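Visite de la cellule bibras de Masanja, atelier de Starneck
Compte rendu technique, août

La visite a commencé à 8 h 30 par le local électrique et s'est terminée devant la cellule, en service ce matin-là. Lahcen Zaki, responsable de la maintenance, avait prévu deux heures. Je ne reprends ici que ce qui touche à l'implantation, au contrôle périodique et aux pannes courantes. La partie logicielle, sous-traitée à Hasa, fera l'objet d'une note séparée.

La cellule comprend deux bras montés sur platines métalliques carrées, fixées directement à la table. Le plateau est habillé de papier kraft et quadrillé au ruban bleu. Le quadrillage sert de repère à l'opérateur pour la remise en place de la vaisselle et des appareils entre deux cycles; il n'intervient pas dans l'étalonnage. Le kraft est changé dès qu'un pli gêne la pose d'un récipient, et le ruban est alors reposé au réglet, ce qui prend 90 minutes à une personne seule. Zaki préférerait un plateau gravé. Le devis de Titance est resté sans suite.

L'étalonnage caméra-pince est repris après chaque démontage de doigt. La procédure tient sur une page et se fait à vitesse réduite, pupitre en main. L'exercice de référence est le transfert d'une pomme entre le bol et l'assiette : objet rond, masse variable, peau lisse, donc assez sévère pour le serrage. Les récipients sont mats ou brillants selon les zones, et c'est dans le fond du bol que la détection décroche le plus souvent.
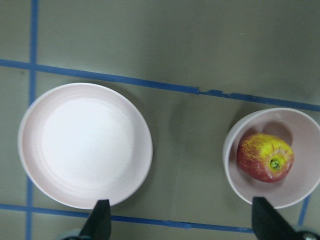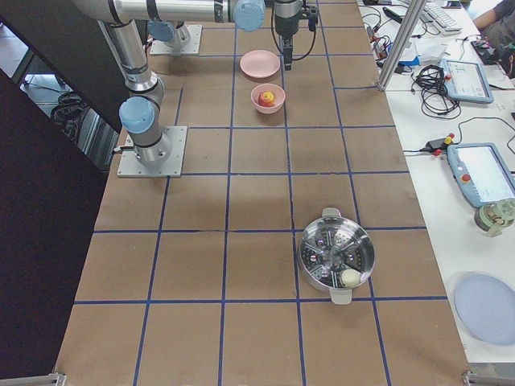
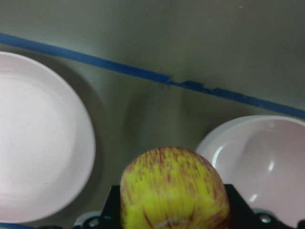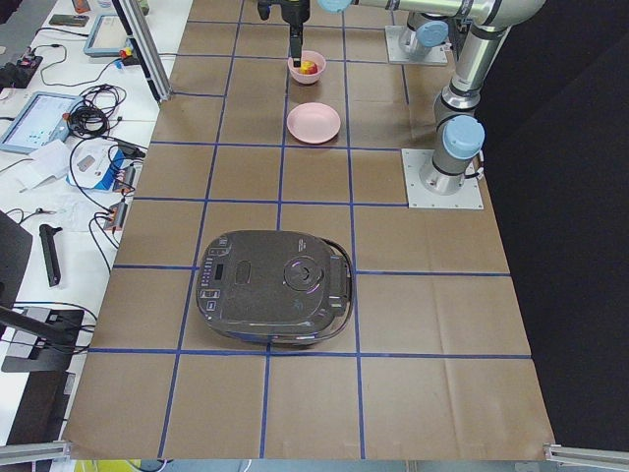 Le compteur de cycles affichait 2 748 à notre arrivée. Le dernier remplacement des patins de doigts remonte à 947 cycles. Masanja n'a pas fixé de seuil d'usure; la décision se prend au toucher et sur le taux de glissement relevé en fin de poste. Zaki a sorti d'un tiroir trois paires usées. L'usure est nettement dissymétrique -- le doigt gauche travaille davantage, sans doute à cause d'un centrage imparfait à l'approche. Une reprise du repère outil est prévue avant la prochaine série.

Contrôle en début de poste, tel qu'il est pratiqué :
- arrêt d'urgence des deux pupitres, testé bras à l'arrêt puis en mouvement lent;
- serrage des vis de la pince, à la clé dynamométrique;
- cheminement des câbles du poignet, bras en extension maximale;
- nettoyage de l'optique au chiffon sec;
- ouverture et fermeture complètes de la pince, dix fois, à vide.

La liste est signée mais non archivée au-delà du mois. J'ai fait remarquer que cela interdit tout suivi de dérive sur le couple de serrage. Réponse : les valeurs sont bien relevées, dans un cahier que nous n'avons pas pu consulter.

Sur les pannes, le registre compte 149 arrêts non planifiés depuis la mise en service. La première cause est le câble de pince. Il travaille en torsion au niveau du poignet et finit par donner des faux contacts, d'abord intermittents, souvent pris pour un défaut de communication. L'équipe a perdu deux jours en juin à changer un module d'entrées-sorties qui n'avait rien. Depuis, la consigne est de permuter le câble avant toute autre intervention. Une boucle plus longue a été essayée; elle accrochait le second bras lors des croisements et a été abandonnée. Titance propose une gaine tournante, compatible avec la bride actuelle moyennant une entretoise de quelques millimètres -- donc un nouvel étalonnage.

Deuxième cause, les arrêts par surveillance de zone, quand les deux bras se présentent ensemble au fond de la table. Hasa a livré un correctif qui impose un ordre de passage. Il ralentit le cycle, mais les arrêts de ce type ont presque disparu du registre.

Points à revoir avec Masanja : le rangement du câblage côté table annexe, l'étiquetage des modules, la question du cahier. Zaki doit nous transmettre la procédure d'étalonnage et les références des patins. La pièce de rechange pour la pince est en commande chez Titance, délai non confirmé au moment de la visite.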